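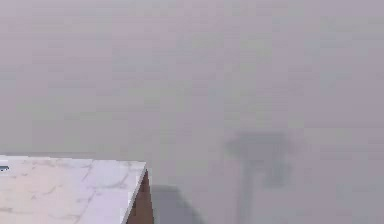 Figure 1. Rallgate simulator, kitchen set, wrist view. Marble counter at lower left, shadow of the arm and gripper on the wall.

Course handout 4: Reviewing a simulation kit before you buy it
Instructor: Gervasio Daza
Lab sessions: Kanyarat Paisan
Version of 26/05/2018

1. What we review in this unit

In the last unit we compared two grippers from their data sheets. Now we look at a product that has no metal in it. Rallgate is a simulation kit sold by the firm Kedeck. It gives you a model of one arm with a gripper, a set of furnished rooms, and a tool which renders what the cameras of the robot would see. The customer uses these rendered images to test a program, or to train one, before the real arm is installed.

Please read this handout before the lab session. You will have to write a short review, and the points in section 6 are the ones I will grade.

2. What is in the package

The basic license includes the kitchen set and the workshop set. The kit comes with 100 ready scenes, and the user can change the position of the furniture, the colors of the walls and the lights in each of them. The price for a teaching license is 778 per year, without tax. The full license costs 2572 per year and adds the editor for your own rooms. Both licenses permit use on 3 computers. Our department has the teaching license, so please do not look for the room editor in the menu, you will not find it.

Support is by e-mail only. Kanyarat wrote to them two times during the preparation of this course. The first answer was quick and good. The second one only repeated the manual.

3. How to judge a rendered view

Many students begin with the question "does it look real?" For a review this question is too wide. Divide it in smaller ones.

Geometry. Look at the places where two materials meet. In Figure 1 the marble top has a visible thickness, with a thin bright rim along the slanted edge, and under it comes the brown wood of the side panel. A cheap renderer often gives you one flat surface with a picture glued on it.

Texture. The gray veins of the marble are thin and irregular. I consider this good work. The wall is another matter. It is a pale lavender gray and almost without variation, and a program which learned only on such walls may have difficulties with a wall that has sockets, a calendar and a stain of coffee. Write in your review what you would change.

Shadows. This is the part for which I selected the figure. The arm is outside the view, but its shadow falls on the wall, a broad dark shape above and a narrower band under it. The edges are blurry. The cabinet also has a shadow, lighter than the one of the arm. Students who work on detection should think about what their program will do with a dark shape of this size. Will it be taken for an object? Will the planner try to go around it?

Content of the view. Most of this view is wall. Such views are common with a camera on the wrist, when the arm is turned away from the work. A seller will rarely put one in the brochure, so ask for them. At the far left edge of the counter there is also a very small part of a dark object. A person can hardly say what it is. Decide if your program should give an answer for it or should give none.

4. Comparison with Addo and Jurko

We will compare Rallgate with two other kits. Addo is easier to install and its manual is the best of the three, but in our version the shadows have hard edges, and they cannot be made softer. Jurko has the most exact contact model, so it is preferred for grasping tests. Its rendering is slow on the lab computers. Start it before the break.

I have no favorite here. In my opinion the choice depends on what you must test. For vision I would take Rallgate at present, for contact Jurko.

5. Lab work

Open the kitchen set in Rallgate and turn the arm until the camera shows mostly wall. Save the view. Then change only the lamp: move it to the left, save, make it weaker, save again. Put the views side by side and note how the shadow of the arm changes its form and its darkness. Do the same in Addo.

If you use the detection program from unit 2, run it on all saved views and write down every false detection. Do not adjust the program between the views.

The groups will be announced by Kanyarat. If your computer asks for a license key, call her and do not type the key from another table.

6. Points for the written review

- What does the kit offer, and to which customer
- Price and license conditions, with your opinion if they are fair
- Geometry, texture, shadows and content of the view, with one saved view for each
- One weakness which the seller does not mention
- Your recommendation, in not more than four sentences

The reviews are due in July, before the oral part. Send them as one file, with the names of all members of the group on the first page.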